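Gavard Bench Cell Set-up and Care Guide

Section 4: Wrist camera, finger pads and table

Work through this section after the arm has been bolted down and homed (Section 3), and again every time the fingers, the camera or the tabletop are changed. The full procedure takes one person 20 minutes. The same steps apply to the Nolletti and Åberg fingers except where a note says otherwise.

CAUTION: Set the arm to Hold before putting your hands between the fingers. Hold keeps the motors powered. For any step that calls for a tool, switch to Off and wait for the status light to go out.

4.1 Checking the camera view

1. Start the Clumach console and open the Wrist View page.

2. Send the arm to the Look position. The fingers open fully on the way there.

3. Check that both fingertips show in the lower part of the view, one on each side, with bare table between them. The far edge of the table should run level near the top.

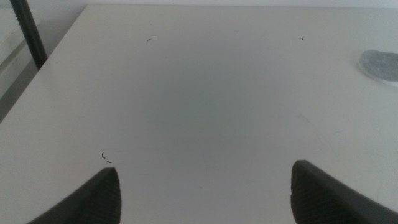
4. If the far edge slopes at the Look position, switch the arm to Off, loosen the two screws on the camera bracket and turn the bracket by hand. Tighten the screws and repeat steps 2 and 3.

5. Press Save View. The console stores the fingertip positions and compares them with the live view at each start-up.

Note: It is normal for one fingertip to look a little higher or larger than the other. The saved view allows for this. Do not bend the bracket to make them match.

Note: A soft gray shade in the middle of a white table is acceptable. If it has a hard edge, move the nearest lamp and save the view again.

4.2 Cleaning the table

Hairs, threads and dark crumbs show up clearly on a white surface and can be picked up by the part finder as small objects. Clean the table before saving a view and at the start of each shift.

1. Lift off any cups, pads or fixtures.

2. Wipe from the far edge toward the arm with a dry lint-free cloth. Use a damp cloth only for marks that stay.

3. Look at Wrist View again. Specks that are hard to see from standing height are often easy to see there.

4. Put the target pad back.

CAUTION: Do not use scouring powder or abrasive sponges. Fine scratches cannot be removed, and deep ones will need a new top.

4.3 Placement check

This check uses a light plastic cup and a round target pad. It confirms that the part finder can tell the cup from the pad under it.

1. Lay the pad flat, within reach of the arm and clear of the table edges.

2. Stand the cup on the pad. It does not have to be centered. Leave part of the pad showing so that the finder has both outlines to work with.

3. Move the arm until the cup and the pad are both fully in view and neither is hidden by a finger.

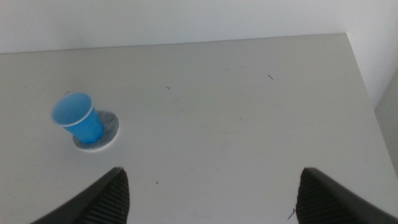

4. Press Find. The console draws one outline for the cup and one for the pad. If it draws a single outline around both, lower the Merge setting by one step and press Find again.

5. Repeat with the cup in at least one other place on the pad. Keep the fingers open and clear of the cup throughout; gripping is tested in Section 5.

Note: Use a cup with a strong color. Clear or white cups are hard to find against a white top and should not be used for this check.

4.4 Inspecting the finger pads

The ribbed pads on the inner faces of the fingers wear down with use. Inspect them weekly and replace them after 3,000 grips, or sooner if the ribs are flattened or torn. Always replace both pads together.

1. Take the cup away and open the fingers fully.

2. In Wrist View, compare the ribs on the left and right pads. They should be visible on both.

3. Switch the arm to Off and run a fingertip along each pad. Brush out any lint caught between the ribs with a dry nylon brush.

4. Check that neither pad has lifted at the tip. A lifted pad must be replaced. Do not glue it back down.

5. Switch the arm on, return to the Look position and confirm that the view still matches the saved one.
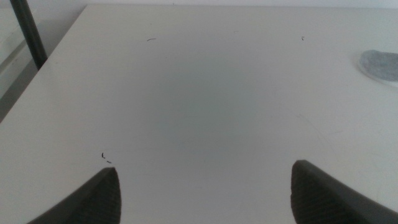 4.5 After changing a finger or pad

1. Delete the saved view and repeat 4.1 from step 1.

2. Reset the grip counter on the Service page.

3. Repeat the placement check in 4.3 before returning the cell to use.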